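The letter was 29 lines long and Ciarán Hennessy had read it so often that it had gone soft at the folds. The choir at Stisstead wanted him! Him, a bass with one good ear and a bicycle, who had only gone along in December to get out of the rain.

He read it again on the ferry, out loud, to a man eating crisps.

"Good for you," said the man. 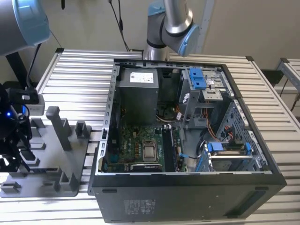

**Stisstead, Feb 1, 2019**

Dear Mam,

I'm here, and oh, you should hear the place! The hall has a tin roof and the wind sings a sort of low G all day long, so we never need the piano to find our note. There are 13 of us, or 12 when the baker's asleep. The conductor is called Vídalín and she is six foot tall and wears a coat like a bear. She stopped us after two bars last night, looked straight at me and said, "Again, but as if you like each other." So we did it again, and Mam, the hair stood up on my arms.

We're learning a thing called "Cludatine", an old rowing song from up the coast. It has a verse for every headland, and the basses get the rocks. I love the rocks. You come in under everybody, very quiet, and you just stay there while the tune goes over you like water.

My room is above the chip shop. It's warm as toast and I don't mind the smell one bit (tell Auntie I'm eating vegetables).

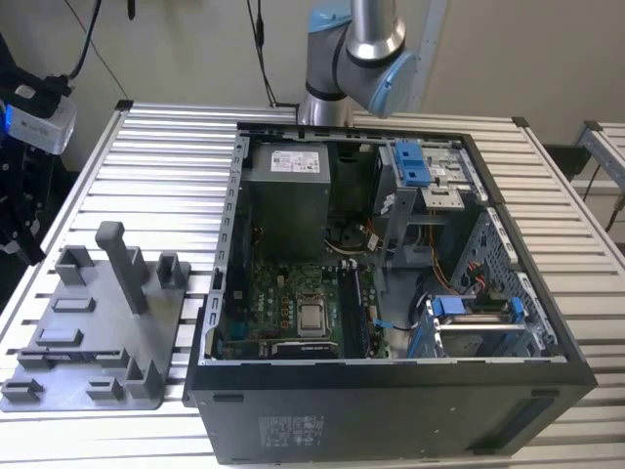

On Saturday week we cross to Sasedeck for the big sing. Every village sends a boat, and they say 800 people squeeze in along the harbour wall with flasks and blankets, and when the last boat ties up they all begin together, with no count and no signal. How do they know? I asked Vídalín and she said, "You breathe in when your neighbour does," and went off to shout at the tenors.

I've been practising it everywhere. In the queue at the post office I breathed in with the woman in front, and she turned round, and I very nearly sang at her. She turned out to be an alto! She's called Bríd and she's saving me a seat in the boat.

Send my thick socks and Dad's tuning fork, would you? It's in the drawer with the candles.

Your loving Ciarán

P.S. The man with the crisps was the baker.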